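News > Company news > Press releases

Detberg opens desk reuse store in Plistuveck

7th October

12 shares | 0 comments

Office furniture firm Detberg has opened a store in Plistuveck selling used desks, cabinets and shelving to households and small businesses.

The store has 316 desks in stock on opening, most of them taken from offices that closed or moved in June. Each one is checked at the Detberg workshop before it goes on sale. Drawers are taken out, the runners are cleaned and any loose handles are fixed. Prices start at 29 for a small desk without drawers.

Detberg expects to handle 3,000 pieces of furniture in the first year. Delivery is free within Plistuveck, and items can be held for a week on payment of a deposit.

The main range on show is the Fontana, a dark wooden desk with a deep drawer under the top. It was chosen after customers at the firm's Pemasska branch asked for a desk that could be used at home as well as for work - somewhere to eat lunch and keep a few things out of sight at the end of the day. The store has 56 of them, and more will follow as they are repaired.

Staff can also give advice on care. Dark tops should be wiped with a damp cloth and dried straight away. Food and drink can go in the drawer for short periods, but crumbs should be brushed out once a week.

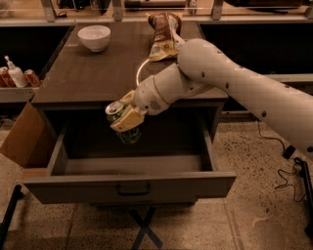

A dark wooden desk with its drawer open, a green drinks can held over it, and a white bowl and a snack bag on top.

Detberg will also collect unwanted desks from homes in the area. Collections must be booked in advance, and drawers should be emptied first. Desks with broken legs are accepted but no payment is made for them.

Booking forms are available at the store counter.

Related items
Pemasska branch extends opening hours
Detberg takes back office chairs for repair
How to measure a room for a desk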